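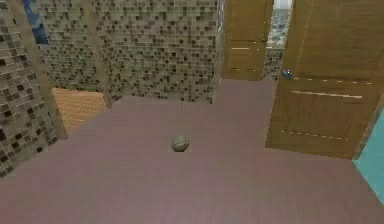 *Simulated room, ball on the floor.*

# Morov Magazine Index

Article-level index of the Morov College alumni magazine, from the first stapled issue to last October's. The index has 775 rows, one per article. Full text isn't included.

## Files

- `articles.csv`: title, issue, start page, section, department
- `issues.csv`: issue label, season, page count, cover story
- `sections.csv`: every section name the magazine has used, mapped to a current one

Files are UTF-8, comma separated, with a header row. Empty cells mean the printed issue gave no value.

## How it was made

Contents pages were scanned at the Dremdale campus library and typed up by hand. Page numbers were then checked against the issues themselves. In 137 rows the contents page and the article disagreed on the title; we kept the one printed over the article and put the other in `alt_title`.
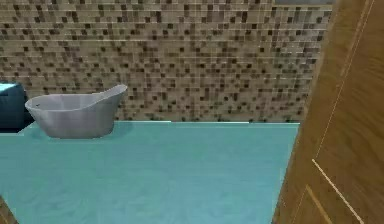 A reader at the Nishad campus asked why class notes are missing, given that they're the part most alumni look for. They would also like the obituaries indexed by graduating year.

Class notes and obituaries name private people, and the college hasn't cleared them for release. Both sections appear in `sections.csv` with the flag `withheld`.

## Sections

Student profiles are the largest section, with 212 rows. Sports was called "On the Field" in the early issues and "Tuken Hall Report" for a short time after the gym opened. Both map to `athletics`. Music and theater were split for a few years and are merged under `arts`.
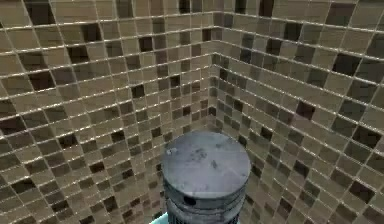
*Robot wrist in front of the corner, mosaic tile on both walls.*

## Known problems

- The `department` column is filled for 581 rows. Don't use it for totals.
- Two summer issues share a volume number. Use `issue_id` instead.
- Photo essays have a start page but no author line.
- Some accented letters in older titles were dropped by the printer and haven't been restored.

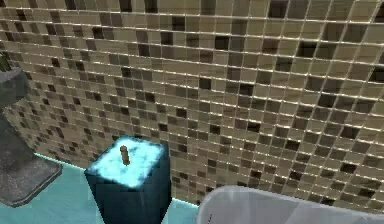
## License and updates

The index is CC BY 4.0. The magazine itself remains under the college's copyright. New rows are added after each issue is mailed. To report a wrong page number, open an issue with the `issue_id` and the page you found.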